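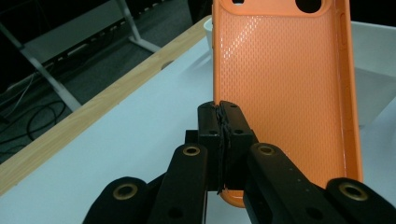

## Lorraine Mudgway and the back counter at Drivham Transit

by Tamsin McPhee, April 1, 2019

Ten minutes late, my fault, wrong door. The lost and found at the Drivham bus depot is around the side, past the vending machines, and the sign for it is behind a door that's usually propped open. So you can't read the sign. Lorraine Mudgway has mentioned this to people.

She's run the counter since the old depot on Pryor Street closed. Before that she drove. Before that, a bakery, which she brings up a lot.

"Same job," she says. "You get up too early and people are upset with you about something that isn't there."

She has a mug of tea going and a phone that rings all through our talk. I've left most of that out.

First question, the one everybody asks. What's the strangest thing?

"No." She shakes her head. "Everybody wants the strange one. Teeth, a wedding dress, whatever. It's gloves. You want to know what this job is, it's gloves. One glove."

How many things a month, then?

"700, normal month. December we had 2000 and I thought I'd lose my mind. Shopping bags. Whole bags of gifts, receipts in the bottom, wrapped, some of them with the tags on. To Grandma. Well, which Grandma?"

She did get that one back to its owner, by the way. The tag had a kid's handwriting and a last name on the other side, and one of the drivers knew the family from the Pernar route. Took them nine days. Grandma got a scarf.

I ask how it works, step by step, and she goes fast. Driver walks the bus at the end of the run. Anything found goes in a bag with the route and the time on a slip. Bags come down at shift change. She logs them, they get a shelf. Wallets, keys and medication go in the locked cabinet. Food goes in the trash, no matter how nice it looks.

"There was a cake once. A really good one, I could tell, I know cake. Couldn't keep it. I'd have gotten in trouble and also you don't know where it's been. It's been on the 14, is where it's been."

The log used to be a paper book. Now it's a computer, with a program called Nirano that the transit office picked out, and she has views on it.

"It wants a category. Everything has to have a category. So somebody leaves one crutch. Is that medical? Is that sports? It makes me pick from a list and there's no crutch on the list. I put it under 'umbrella, other.' Then the man called and I had to remember I did that."

She still keeps the paper book. She isn't supposed to. It's under the counter, green cover, and when the phone rings that's what she reaches for.

### Phones, since you asked

I did ask, because I've left mine on a bus twice. She says phones are the easiest and the worst. Easiest because they ring. Mom calls, or the owner borrows a friend's phone, and you just pick up. Worst because of how people are when they come in.

"They're shaking, some of them. A grown man in a suit. He's got no idea what his wife's number is. He can't tell me one phone number in the whole world except the house he grew up in."

And they can't describe it. That gets her. Black phone, they say. Black case.

"I've got a drawer of black phones. What's on the lock screen? 'My dog.' What kind of dog? And then they have to think about it! Their own dog."

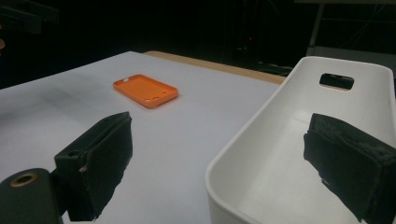
Her advice is tape. A bit of masking tape inside the case with somebody else's number on it, not your own. Your own number rings the phone you just lost. She says this to everyone and figures hardly any of them do it. (I did it in the parking lot. It's on there now, slightly crooked.)

Same for bags, same for lunchboxes, same for the good umbrella. A name and a number. Doesn't have to be pretty.

## Thirty days

That's how long things stay. After that clothes go to the thrift store on Pryor, glasses go in a mailer to a charity, and the rest is more or less up to the depot manager, Cameron Costigan, who I caught for a minute on his way out to a meeting. He'd like the thirty days to be twenty. He needs the shelf space.

"I've told her it's nothing personal," he said. "We've got tires stored in a hallway."

Lorraine's position is that thirty is already too short. People are away. People are in the hospital. One woman, Raelene Whitelaw, came in six weeks after leaving a tote bag on the last bus of the night. She'd had surgery, then stayed at her sister's. Inside was a half-finished sweater for a grandson and the only copy of the pattern, all marked up in pencil.

The tote was still there. Which it shouldn't of been.

"I'd moved it," Lorraine says. "I'm allowed to tidy my shelves. It got tidied."

I called Raelene to check I had it right. She said yes, and that the sweater got finished, and that by then it was too small. The next grandson has it.

We talked a while about what people don't come back for. Books, nearly never. Kids' drawings, never, although there's a good one of a horse taped up by the kettle. Single earrings, and Lorraine thinks that's because people don't know where they lost it. Wallets you'd expect to be claimed the same day and plenty aren't. She mails those if there's an address. Puts in a note. A few write back.

One wrote back with a $100 bill in a card. She isn't allowed to keep that either. It went to teh drivers' coffee fund and there was decent coffee for a long time.

Bernadette Obi takes over the counter next month, part time at first. Lorraine is cutting down to 2 mornings a week. Her knees, mostly, it's a concrete floor. She's been training Bernadette on the computer and, when that's done, on the green book.

"She's good on the phone. She lets them finish. I cut in, I know I do, because I already know it's the gray hat. But they want to tell you about the hat."

Is she going to miss it?

"Ask me in the fall." The phone again. Somebody's left a clarinet on the airport bus, she can hear it's bad, she's waving at me to hold on and already flipping pages.

*Lost and found is open weekday mornings, side entrance, past the vending machines. Bring ID. If it's a phone, know your dog.*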